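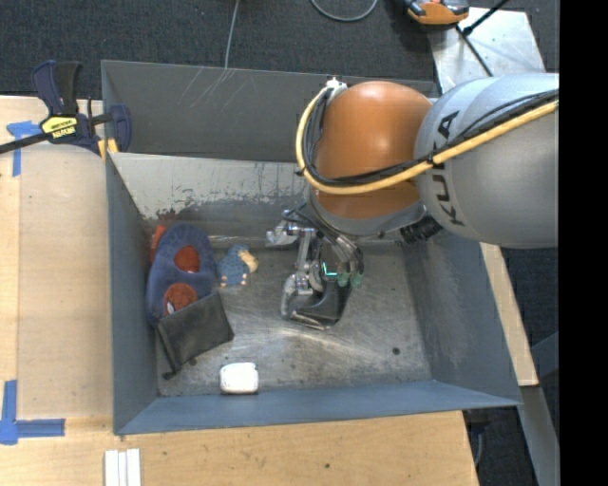
Open metal bins for mixed soft goods are to be cleaned and inspected by the receiving department at each Jolumari site, following the procedure set out on this page. The procedure applies to every bin in which footwear, textiles and small household articles are held before sorting. Wear is usually found first on the inside surfaces. On the inner back wall of the bin at the top of this page, the whitish coating has broken into ragged dark patches along its lower edge, and the bare metal floor carries brownish stains and curved scratches. A fuzzy item such as the navy-blue one lying against the left wall must be taken out before any work on the surfaces begins. Stains and scratches of this type are dealt with in Sections 3 and 4.

Last revised May 6, 2021. This version replaces the procedure issued in December.

1. Before you begin

Confirm that the bin has been released for cleaning. The release is entered on Form 2568 by the shift lead and must show the bin number, the time of release and the initials of the person who will do the work. A bin without a release entry remains in use and may not be moved to the wash area.

The following supplies are required:

Nitrile gloves and safety glasses
A soft hand brush and a dustpan
Two buckets, one for wash solution and one for rinse water
Zuketti neutral cleaner
Cotton cloths or cellulose sponges
A nylon scrubbing pad, non-metallic
A flashlight
A plastic scraper
A roll of masking tape and a marker
A holding tote with a lid, lined with a clean bag

Steel wool, wire brushes and metal scrapers are not permitted on any coated surface. Bleach and cleaners containing bleach are not permitted on any bin, coated or uncoated.

Staff at the Etar site should draw supplies from the cabinet in Room 775. At the Chambi site, supplies are kept at the wash area and are signed out with the release form.

2. Removing and holding the contents

Put on gloves. Remove large items first and place them in the holding tote. Do not shake items over the bin or drop them from a height. Slippers, soft shoes and other items with a pile should be held by the sole or by the most solid part, and checked inside with the flashlight before they are set down.

Small items should be lifted out by hand. Run the brush gently along the angle where each wall meets the floor; coins, buttons and earrings collect there and are easily missed. Anything of apparent value goes into a separate envelope, which is marked with the bin number and handed to the shift lead before cleaning continues.

Items that are damp, soiled or torn are bagged separately. They should not share a tote with clean goods, even for a short time. Write the bin number on masking tape and attach it to each tote and bag. Contents return to the bin they came from unless sorting has instructed otherwise.

Once the contents are out, brush the walls from the top down and then the floor, working toward one corner. Collect the debris in the dustpan. Lint from slippers and fleece tends to cling to rough places in the coating and may need to be wiped away with a dry cloth.

3. Washing the interior

Prepare the wash solution according to the label on the cleaner. Use lukewarm water. Stronger solutions leave a film that attracts dust and can transfer to fabric.

Step 1. Dampen a cloth in the wash solution and wring it out well. Wipe the back wall from the top edge to the floor in straight, overlapping passes.

Step 2. Wipe the side walls in the same manner, then the front wall. Where the walls slope, stand to the side and avoid leaning on the rim.

Step 3. Where the coating is already broken, use the cloth only. The pad must not be used within a hand's width of a loose edge. Loose flakes may be lifted with the plastic scraper and picked up with a damp cloth. Do not pry at coating that is still attached.

Step 4. Wash the floor last. Light stains generally respond to the sponge. For a stain that remains, lay a cloth soaked in wash solution over the area for 16 minutes, remove it, and rub with the nylon pad in the direction of the brushed grain. Repeat once if needed. A stain that remains after the second attempt is recorded and left alone.

Step 5. Change the cloth and wipe all surfaces with rinse water. Change the rinse water when it becomes cloudy.

Step 6. Dry the interior fully with clean cloths, including the corners. Leave the bin open to the air for up to five hours before contents are returned. A bin must be dry to the touch everywhere before it goes back into service.

The exterior panels are wiped with a damp cloth and dried. Do not pour or spray water onto the exterior.

4. Inspecting the surfaces

Inspect the bin after it has dried. Use the flashlight at a low angle, with the beam held nearly parallel to the surface being examined. Raised edges and burrs cast a short shadow and are much easier to find this way than under ceiling lighting.

Walls. Look for flaking, bubbling and open patches in the coating. Pass a dry cotton cloth over each patch. If the cloth snags, the edge is raised and the bin must be held. A smooth, flat patch may remain in service and is noted as cosmetic wear.

Floor. Scratches in bare metal are expected and are not a fault in themselves. Test them with the cloth, as above. Brownish marks should be rubbed with a white cloth. If color comes off after the bin has been washed and dried, record the mark as active and hold the bin. If the cloth stays clean, record it as a stain. Dark spots are examined individually, with attention to pitting. A pit that catches the tip of the plastic scraper is reported.

Rims and corners. Run the cloth, never a bare or gloved finger, along each rim. Check corners for gaps in which a lace, strap or loose thread could become caught.

Exterior. Scratches on the outer panels are noted only when they reach the rim or when the metal beneath has begun to discolor. Confirm that the bin number can be read from a normal standing distance.

5. Recording the result

Complete the lower half of Form 2568. One of three results must be entered.

Return to service: no snags, no active marks, bin dry and odor-free.

Return with note: cosmetic wear or fixed stains present. The location of each must be given by wall (back, left, right, front) or as floor, followed by upper, middle or lower. "Back, lower" is sufficient. General remarks such as "worn" or "dirty" will be sent back for completion.

Hold: any snag, active mark, reportable pit, open gap or lasting odor. Attach a hold tag to the rim and move the bin to the marked area. Its contents are kept in the labeled totes until a replacement bin is assigned.

Recoating is arranged by the facilities office. Site staff should not apply paint, tape, sealant or liners to a damaged area as a temporary measure. Tape edges lift quickly under soft goods and adhesive residue is difficult to remove from pile fabrics.

6. Returning the contents

Place heavier articles on the floor of the bin first and soft items last. Footwear should be laid flat, with pairs kept together where both are present. Single shoes and slippers are returned with the rest and are not discarded; the matching item may be in another bin awaiting sorting. Leave the contents below the level of the rim.

Remove the tape labels from the totes, wipe the totes out, and return all supplies. Used cloths go in the laundry bag at the wash area and nylon pads are discarded when the surface is matted.

7. Questions

Questions about bins on hold should be addressed to Eliécer Ríos, Facilities. Questions about the form, or about the handling of contents and valuables, should be addressed to Elvira Huamán, Receiving. Please have the bin number available.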